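Setup and Upkeep of the Plurura Hand-Held Gripper Station

Student project report, second-year automation lab
Authors: Azadeh Vahidi, Ctibor Hrnčiar
Lab supervisor: Kirstin Sutherland

1. Scope

The station records grasping motions made by a person holding a gripper with a camera mounted on it. Two such grippers are used as a pair, left and right. The project covered the mechanical setup of the station, the calibration routine, a maintenance schedule, and one repair. Training of control policies from the recorded data belongs to the Dursun group and is not treated.

2. Starting condition

We took over the station in February from Miroslava Štefanec. The handover notes listed three open faults:

Left unit: finger travel uneven, jaw closes late on the right side.
Right unit: marker detection drops out in short bursts.
Both units: no record of the last lens cleaning or camera calibration.

The spare parts box held one set of finger pads, a linkage pin kit from Tustham, and two USB cables of different lengths. No torque values were written down for the finger screws. We measured them on the right unit, which closed evenly, and used the same values on the left.

3. Mechanical setup

Each gripper was opened on the bench and the linkage was checked for play. In the left unit one pin had worn an oval hole in the finger carrier. The carrier was replaced with a reprinted part and the pin with one from the Tustham kit. After reassembly the jaw gap was measured with a caliper at the tip and at the root of the fingers, with the trigger fully released and fully pulled. The difference between the two sides had been 2 mm before the repair. Afterward it was below what we could read reliably with the caliper, given the soft pads.

The pads are glued and have to be pressed for several hours. Our first attempt failed at one corner because the old adhesive had not been removed completely. The second attempt, after scraping and wiping with isopropyl alcohol, held for the rest of the project.
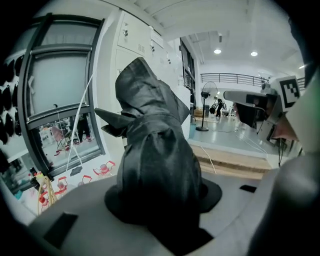 Cable strain relief was the next item. The cable on each unit leaves the housing close to where the operator's wrist turns, and the connector was carrying the load. We added a printed clip and a short service loop. The loop must stay clear of the marker panel, otherwise the other unit's camera can lose the marker when the operator crosses hands.

4. Calibration

Both cameras have wide-angle lenses and were calibrated with a printed checkerboard on flat aluminum. A first board on cardboard was discarded because it warped overnight. Images were taken with the board close to the lens, at arm's length, and in all four corners of the view. Corner coverage matters with this type of lens, and the first set of images did not have enough of it.

A calibration run used 600 images per unit. The script rejects blurred images and images with an incomplete board. Exposure was fixed before each run. With automatic exposure, the ceiling lights caused brightness changes that affected corner detection.

The marker dropouts on the right unit had two causes. The printed panel was glossy and reflected the lights at certain wrist angles, and the lens on the opposite unit had a film of dust and skin oil. The panel was reprinted on matte stock. The lens was cleaned with a blower and a dry microfiber cloth. We then recorded 718 short test motions and checked the log for gaps in marker tracking. Gaps remained in 9 of them. In each of these the operator's forearm had covered the marker, so no further change was made to the hardware.

5. Maintenance schedule

Before each session: wipe lenses, check pads for lifted edges, pull each trigger slowly and feel for binding, confirm that both cameras report the fixed exposure value.

Weekly: check finger screws, inspect cables at the clip, measure the jaw gap at tip and root.

Monthly: recalibrate both cameras, or sooner if a unit has been dropped or a lens removed.

Entries go in the Flandcombe logbook file, one line per check, with initials. Maribel Grajales tested the schedule without help from us and found two steps that were out of order. These have been corrected.

6. Open items

The finger carrier on the right unit is still the original part and should be replaced when the first play is noticed. The reprinted carrier file is stored with the clip file in the station folder. Torque values are written on the inside of the spare parts box lid.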